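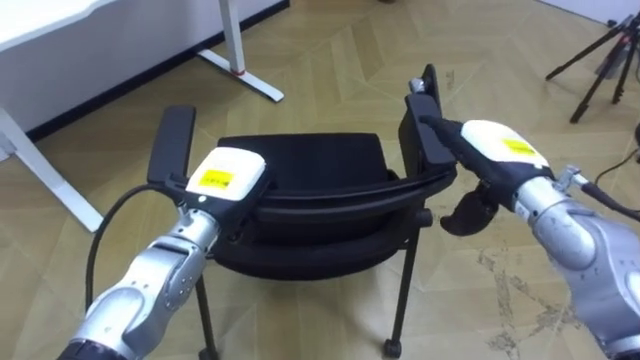

# The Duke of Prilurby is a bat now

2020-08-04

I have lost another character in Pristier, and I would like to talk about it at length, because my family has asked me to stop.

For anyone who hasn't had the pleasure: Pristier is a free roguelike, turn-based, made of letters and punctuation, and you die in it. You pick a trade, walk down a staircase, and some lowercase letter kills you. I have been playing since spring. My best run reached the sunken town of Prilurby, on the lower floors, where I spent a whole evening being very careful and was then drowned by a door.

This run was the good one. I was a Lamplighter, which the forums call a beginner trade in the tone people use for light beer. Lamplighters get a pole, a tinderbox and a bonus to being noticed. By the fifth floor I had an enchanted pole, two healing draughts and a hat I hadn't dared to identify. I was, for me, unstoppable.

## The hat

I should have left the hat alone. Unidentified hats in Pristier have a short list of possible outcomes and I had them all written down. Most are dull. You see a little farther, or your hair grows, or you understand rats. One of them, the Tseng hat, swaps your name and title with those of the nearest unique monster. The game treats this as a social matter. You keep your body and your gear, the monster keeps its teeth, but everybody on the floor now behaves as if you were the other one.

I put it on next to the Duke of Prilurby.

So I was the Duke. His guards saluted me. Merchants gave me the ducal price, which is higher. The actual Duke, now officially a Lamplighter with my name, walked off down the corridor lighting lamps, and he was better at it than I had been.

I played as nobility for 415 turns and I can recommend it up to a point. The guards follow you. They don't do anything useful, but they follow you, and in a one-tile corridor that means you can never turn back. I had four of them behind me when I met the bat.

## What the wiki says about bats

The wiki says bats in Pristier are "erratic, low threat." I have read that line many times since. What it leaves out, and what I learned by digging through the change log afterward with a bowl of cereal, is that the last version gave bats a curse on bite if the target has a title. Somebody thought that would be funny. It doesn't affect Lamplighters, or Tinkers, or Eel Wives, or any of the trades a sane person plays. It affects dukes.

The curse turns you into a bat.

You don't die when that happens, and I would nearly have preferred it. You drop everything you can't hold, which for a bat is everything. You move at random half the time. The guards go on saluting, since you're still the Duke as far as the floor is concerned, but they also attack bats on sight, and the code settles this by letting them do both. I was saluted and stabbed in the same turn. The message log reads:

> The guard salutes you.
> The guard hits you with the halberd!
> The guard salutes you.

I got away by accident, through a gap over the portcullis, on six hit points. Then I flapped around in the cistern for a while with no plan. A bat can't open doors, read scrolls or use stairs. It can eat moths. I ate some moths.

## A message from an expert

I posted the log on the Bruteck board, which is where people who like this sort of game go to be told what they did wrong. Li-hua Lu, who has won with every trade including the two that were removed for being impossible, wrote back within minutes. Her advice, in full:

"You can perch on a statue to cancel random movement. Then wait for the curse to time out. It's 70 turns. Why were you wearing the hat?"

This was good advice, and I took it. I found a statue and perched on it. I pressed the wait key and watched the little counter and felt calm for the first time in two floors. I think I got up and made toast.

What Li-hua didn't mention, and she has since said she assumed I knew, is that when the curse ends you turn back where you are. Where I was happened to be the top of a statue, in the middle of a cistern, with no gear, and Lamplighters can't swim. Neither can dukes. I checked both.

## Final tally

The morgue file gives me 3444 points, a personal best by some distance, and lists me as "the Duke of Prilurby, drowned, formerly a bat." The Lamplighter carrying my name is listed under survivors. According to the file he lit every lamp on the floor and left by the stairs.

A few things I'd pass along to anyone starting out:

- Don't try on hats near anyone important.
- Guards block corridors. Lose them at a shop, they'll wait outside for as long as you like.
- Moths restore one hit point each, though the help screen says none.
- Read the change log before you trust the bat page. I've put in an edit, and it's been reverted once already by someone who says the page is about bats and my problem was the hat.

I've started again as an Eel Wife. You begin in the water, you can't leave it until the third floor, and your only attack is disapproval. So far I have disapproved of a crab to death and found one hat, which I've put in a bucket.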